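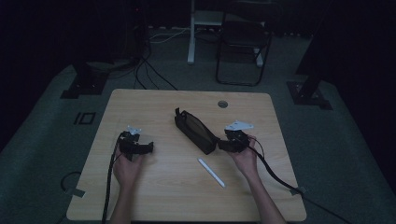
Nadine, I'm not convinced by the pencil case plan. A drawer organizer was going to fix the desk last year, and then the magnetic strip was. A dark zippered pouch lying across a square table with one white pen-like stick below it looks very tidy, sure. Put my mail, my chargers and my kid's homework on the same table and tell me how the pouch is doing at 5 p.m. On May's count I had 20 pens in mine and it wouldn't close.

Nadine Karaki wrote:
> One pouch, zipped, holds everything you write with.
> If it doesn't fit, it goes. I did my desk at Givstead
> this way and the top has stayed clear for 3 months.
> Tibor says wipe the wood first, with oil soap.

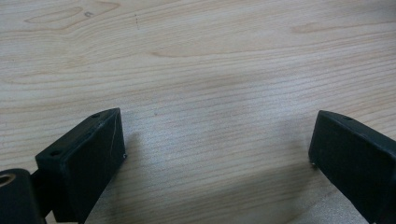
Last modified: May, message 2363 in list archive

As for the oil soap, Tibor, I'd hold off. Pale wood with a flat, matte look shows every patch you rub, and I have yet to see a tiny dark speck sitting in the grain come out with soap. I tried it on two spots of my own table. The specks are still there and now they have shiny rings.

Bülent swears by a damp cloth and nothing else. I can live with that, mostly because it costs nothing.

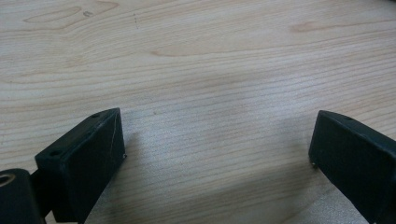
What I really doubt is the three months. Did you work at that desk every day, or were you over at Skunbridge half the time? A desk stays clear pretty easily when its owner is out. Ovidiu kept his spotless the whole time he was traveling, and it took him one afternoon back home to bury it again.

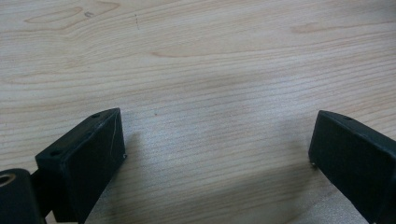 So where do the pens that don't fit in the pouch go?

Into a mug on the shelf, until the mug is full, and then you're back to throwing some out.

I'll try the pouch until the end of the month. If I find a pen on the floor I'm going back to the drawer.

Tanveer Rizvi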